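Zomuneo Stock Room Manual
Section 4: Setting up the label printer and booking in cartons

Read section 3 first if the printer has never been switched on. Everyone else start at step 1.

You need: the printer, power lead, USB cable, one roll of 60 mm labels, the setup sheet from the lid of the box. Scissors if the roll is still taped.

4.1 Loading labels

1. Power off. Lead out of the wall.
2. Press both side catches, lift the lid till it clicks.
3. Drop the roll on the spindle, labels feeding from underneath. Wrong way up and you get blanks.
4. Pull 12 cm of backing paper through the front slot.
5. Slide the green guides in until they touch the roll. Touch, not squeeze.
6. Lid down. Both catches.
7. Power on, hold FEED until one label comes out.

Note: Molcombe rolls have a bigger core. Take the spindle sleeve off first and dont lose it, spares are a pain to order.

CAUTION: The cutter bar behind the front slot is sharp even with the power off. Keep fingers out. Jammed label? Open the lid and pull it backwards.

4.2 Connecting to Stock Desk

1. USB cable into the back of the printer, other end straight into the computer. No hubs.
2. Open Stock Desk, go to Setup, then Devices.
3. Pick "Gradov series" from the list. If the list is empty, close the window and open it again.
4. Label width 60. Leave darkness where it is.
5. Print test page. Bars should be solid black with clean edges.
6. Faded bars: darkness up one notch, test again. Still faded, see section 7.

Error 102 means lid not shut. Error 363 means wrong label width, go back to step 4.

4.3 Carton sizes

Every carton gets a size class before it gets a label. Stock Desk uses the class to pick a shelf, so a wrong class sends a small carton to a floor bay and somebody has to go and find it. Measure the longest side, outside edge to outside edge. Ignore handles and straps. Bulging sides, measure at the widest point.
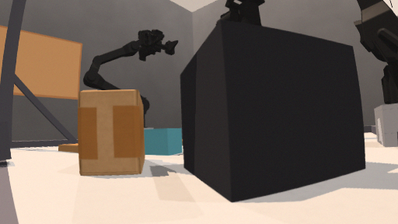 Fig. 4-2. Large black box, smaller cardboard box to its left. Class each carton separately.

Do not stack mixed classes under one label. One carton, one label, one entry.

4.4 Booking in

1. Stock Desk, Receive, New.
2. Scan the supplier code. No code, type the supplier name and press Tab (not Enter, Enter saves the whole record).
3. Enter size class: S, M, L or F for floor.
4. Enter quantity. Full cartons only, part cartons go on a seperate line.
5. Print. Wait for the label to stop before tearing, pull down and to the left.
6. Stick it on the front face, top right corner, flat. Not over a seam or tape.
7. Scan your own label. Green tick, done. Red cross, reprint and bin the old one straight away.

Note: Hajdu deliveries come with their own barcode. Leave it on but put a strip of blank label over it or the scanner picks up both.

CAUTION: Class F cartons are two-person lifts, or use the trolley. Label them where they stand.

4.5 End of shift

Receive, Close Batch. Printer off at the switch, lid shut. Unused loose labels in the tray, sticky side down on the backing sheet.

Batch won't close? Theres an unsaved line somewhere, usually the last one. Scroll down, save or delete, try again. If that fails leave the screen as it is and call Vilmos Balogh at the stock desk. Don't restart the computer, open lines get lost.

Next: Section 5, Moving stock between bays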